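9 Helligkeit und Kontrast am Arbeitsplatz

Lernziele

Nach der Bearbeitung dieses Kapitels können Sie
die Größen Lichtstrom, Beleuchtungsstärke und Leuchtdichte unterscheiden,
den Einfluss des Reflexionsgrades auf die Leuchtdichte einer Fläche angeben,
Direktblendung und Reflexblendung an einem gegebenen Arbeitsplatz erkennen,
eine einfache Messung mit dem Luxmeter planen und protokollieren.

Vorausgesetzt werden die Abschnitte über den Aufbau des Auges und über die Lampenarten.

9.1 Einführung

In der Montagehalle der Firma Skuveck in Cerkenberg wurden im März die alten Leuchten über den Sortiertischen ausgetauscht. Die neue Anlage lieferte auf den Tischen eine Beleuchtungsstärke von 2000 Lux, deutlich mehr als zuvor. Trotzdem klagten die Beschäftigten der Frühschicht über brennende Augen und darüber, dass kleine Teile auf den Tischen schlechter zu finden seien. Die Messwerte lagen im geplanten Bereich, die Lampen flimmerten nicht, und auch die Lichtfarbe entsprach der Bestellung. Geändert wurden schließlich die Tischauflagen. Die glänzenden weißen Platten erhielten einen matten Belag in einem mittleren Grau, und zwei Leuchtenreihen wurden seitlich versetzt.

Der Fall enthält die meisten Fragen, die in diesem Kapitel behandelt werden. Das Auge nimmt die Beleuchtungsstärke selbst nicht wahr. Es nimmt das Licht wahr, das von den beleuchteten Flächen zurückkommt. Wer einen Arbeitsplatz plant, muss deshalb immer beides betrachten, die Leuchten und die Flächen.

9.2 Die Grundgrößen

Der Lichtstrom gibt an, wie viel Licht eine Lampe insgesamt nach allen Seiten abgibt. Er wird in Lumen gemessen. Für die Planung eines Raumes ist er wichtig, über einen einzelnen Platz im Raum sagt er wenig aus.

Die Beleuchtungsstärke ist der Lichtstrom, der auf eine Fläche trifft, geteilt durch die Größe dieser Fläche. Ihre Einheit ist das Lux. Ein Lux entspricht einem Lumen je Quadratmeter. Bei einer punktförmigen Lichtquelle nimmt die Beleuchtungsstärke mit dem Quadrat des Abstandes ab. Hängt man eine solche Quelle doppelt so hoch, bleibt senkrecht darunter ein Viertel des Wertes übrig. Für lange Leuchtenbänder gilt diese Regel nur in größerer Entfernung.

Die Leuchtdichte beschreibt den Helligkeitseindruck einer Fläche, gesehen aus einer bestimmten Richtung. Sie wird in Candela je Quadratmeter angegeben. Bei vollkommen matten Flächen hängt sie nicht von der Blickrichtung ab. Man erhält sie dann, indem man die Beleuchtungsstärke mit dem Reflexionsgrad malnimmt und durch die Zahl Pi teilt.

9.3 Der Reflexionsgrad

Der Reflexionsgrad ist der Anteil des auftreffenden Lichts, den eine Fläche zurückwirft. Er liegt zwischen null und eins. Frischer weißer Wandanstrich erreicht hohe Werte, dunkle Stoffe niedrige. Verschmutzung und Alterung verringern den Reflexionsgrad heller Flächen, weshalb die Planung einen Abschlag vorsieht.

Liegen eine helle und eine dunkle Fläche unter derselben Leuchte nebeneinander, so ist die Beleuchtungsstärke auf beiden nahezu gleich, die Leuchtdichte aber sehr verschieden. An der Grenze entsteht ein starker Kontrast. Wandert der Blick während der Arbeit ständig über eine solche Grenze, muss sich das Auge jedes Mal neu anpassen. Innerhalb des engeren Arbeitsfeldes sollen die Unterschiede darum klein bleiben. Ein kräftiger Kontrast ist dort erwünscht, wo das Werkstück sich vom Untergrund abheben soll.

Matte Flächen streuen das Licht nach allen Seiten. Glänzende werfen einen Teil davon gerichtet zurück, und in der Platte erscheint das Spiegelbild der Leuchte. Diese Reflexblendung lässt sich durch eine matte Unterlage oder durch eine andere Stellung der Leuchte vermindern.

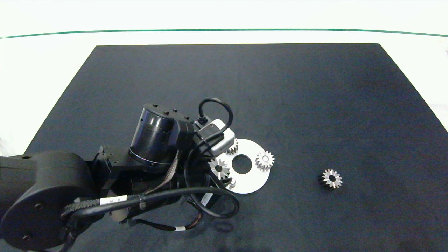 Abb. 9.1 Dunkle Unterlage auf weißer Tischfläche
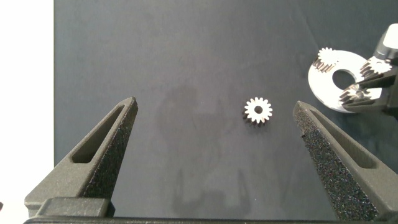
M. Yu

9.4 Schatten

Wie hart ein Schatten ausfällt, hängt von der Ausdehnung der Lichtquelle und von ihrem Abstand ab. Eine kleine Quelle erzeugt scharfe Ränder, eine große weiche Übergänge. Auf dunklem Grund fallen Schatten weniger auf als auf hellem.

Aufgaben

1. Eine matte Fläche mit dem Reflexionsgrad 0,5 wird mit 2000 Lux beleuchtet. Berechnen Sie die Leuchtdichte.

2. Im Lager der Firma Prarkel misst man im Gang zwischen den Regalen 30 Lux. Begründen Sie, weshalb das Lesen von Etiketten dort schwerfällt, und schlagen Sie zwei Änderungen vor.

3. Zeichnen Sie den Strahlengang für eine Leuchte, die sich in einer glänzenden Tischplatte spiegelt.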